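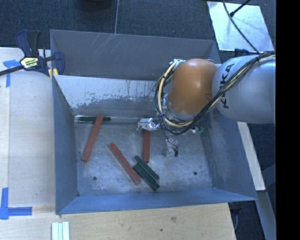
Who can sign up for the Khokhar Essay and Poster Contest?
Any student enrolled full time or part time at Zernley College can sign up, whether undergraduate or postgraduate. Exchange students may enter too if they are registered for the current term. Staff and alumni are not eligible.

Is there a fee?
There is no fee for the essay section. The poster section costs $2 per entry, paid at the student services desk when you hand in the form. The money goes toward display boards.

When is the deadline?
All entries must be in by 5 pm on April 28, 2023. Late entries are not read, even with a doctor's note – if you think you may be away, send your work early.

How long should my essay be?
Essays may be up to 1000 words. The title, footnotes and list of sources are not counted. There is no minimum, but very short essays have not done well in past years.

What is the topic?
Essay writers choose between "A place I learned something" and "What my town reads". Posters must be on the second topic only.

Can I write in a language other than English?
Essays have to be in English this year. Posters may use any language as long as a short English summary, 200 words at most, is attached to the back.

Can two students enter together?
Posters can be made in pairs. Both names must be on the form, and the prize is split evenly. Essays are individual work.

May I use something I wrote for a class?
You may, if it has not been published or entered in another contest. Remove the grade and the instructor's comments first.

How do I submit?
Essays are uploaded through the Vallix page in the student portal, as a PDF. Don't put your name inside the file – the system adds an entry number. Posters are brought to Room 2 in the library building between 10 am and 4 pm. If the upload fails, try another browser before you write to us.

Who are the judges?
Sobia Kakakhel and Rigoberto Barrera read the essays. Inna Hutsuliak judges the posters. A student taking a course with one of the judges can still enter, and in that case a second reader scores the work.

What are the prizes?
First prize is $300 in each section and second prize is $200. Winners also receive a certificate.

When will I hear the result?
Results go up on the notice board outside the library in June, and winners get an email at their college address. We don't send individual scores or comments.

Do I get my poster back?
Posters can be picked up for two weeks after the results are posted. Anything left after that is recycled.

Who do I contact with other questions?
Write to Iqra Orakzai at the student services desk and put "Khokhar contest" in the subject line. Replies usually take two working days.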